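Chapter 9
Gum Disease

After reading this chapter, you should be able to tell gingivitis from periodontitis, name the main risk factors, and explain how a dentist measures bone loss.

Gum disease starts with plaque, a sticky film of bacteria that forms on teeth every day. If plaque stays in place, it hardens into tartar, and the gums become red and swollen. This early stage is called gingivitis. It rarely hurts, so many people have it for years without knowing.
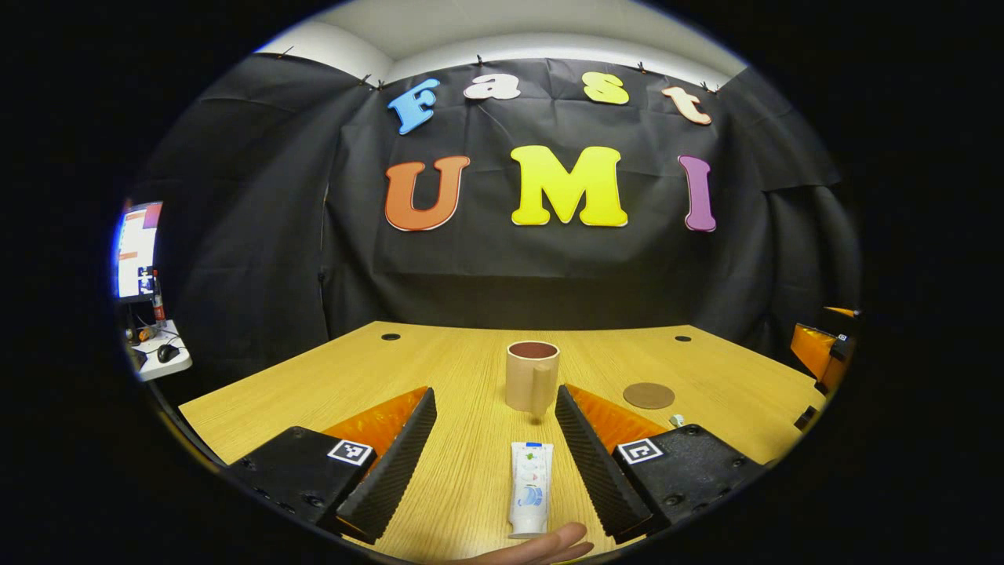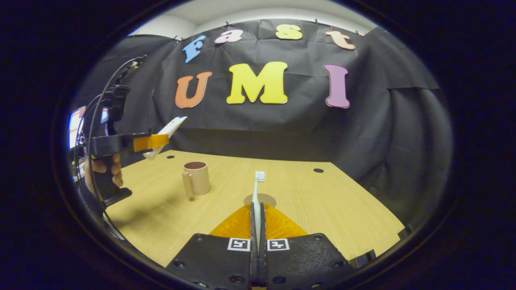
Periodontitis is the later stage. The gums pull away from the teeth and leave pockets where bacteria collect. Bone is lost and teeth may loosen. Smoking, diabetes, and dry mouth all raise the risk.

In the Barrientos study, Graça Baptista and Clementina Figueiredo examined 1,225 adults over the age of 50. Of these, 600 had bleeding at one or more sites. We will return to their charts in Section 9.3.

Key terms: plaque, tartar, gingivitis, periodontitis, pocket depth

9.1 How Plaque Forms

Within minutes of cleaning, proteins from saliva coat the tooth surface. Bacteria then attach to this coating and begin to multiply.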